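Workstation inspection checklist — Drolura offices, Jumcombe
Round: November. Inspector: Jong-dae Han

1. Walkways
Clear width at the narrowest point 900 mm. Pass.

2. Desk height
Fixed desks measured at 765 mm. High for shorter users. Footrests available on request from stores. Pass with comment.

3. Chairs
Gas lifts tested under load. 2 chairs sink slowly and have been tagged out. Fail — replace before next round.

4. Portable equipment
Test labels checked on chargers and extension leads. Some 28 items seen, all labels legible. Laptops to be shut when left. Pass.

Laptop closed on the work surface:

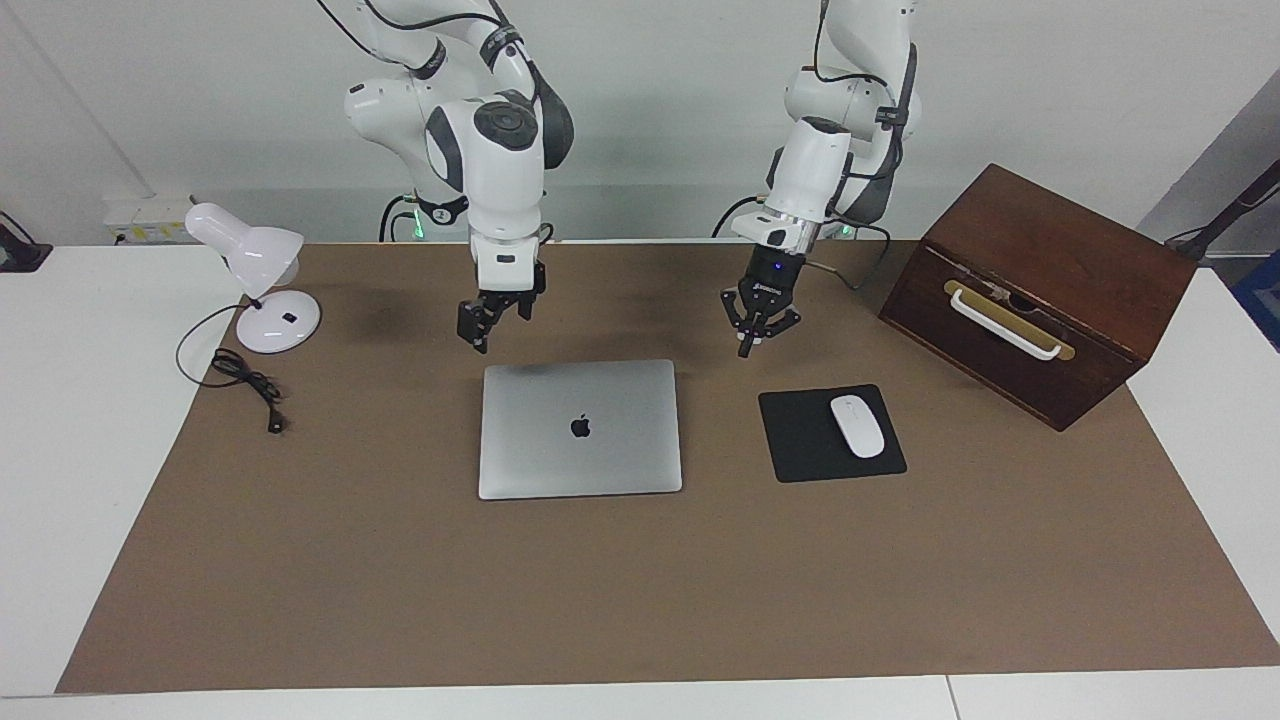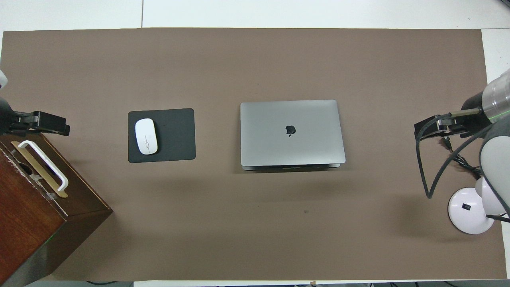 Comment on item 4, Ebere Etim: Labels were legible but the retest dates on the Flimevon chargers were not copied to the register. Please add them. I would also mark item 2 as a fail for anyone on a fixed desk all day — a footrest does not correct shoulder height.

Reply, J. Han: Dates will be added. Item 2 stays as it is until the users have filled in their own assessment forms.

5. Lighting
No flicker. Blind cord on the north window lacks a cleat. Fail, minor.

6. Fire door, east stair
Closes fully from any angle. The Laaksonen closer leaks a little oil at the arm. Pass, recheck in the next round.

7. First aid box
Eye wash in date. Plasters low.

Open actions: 3, 4 (register), 5, 7.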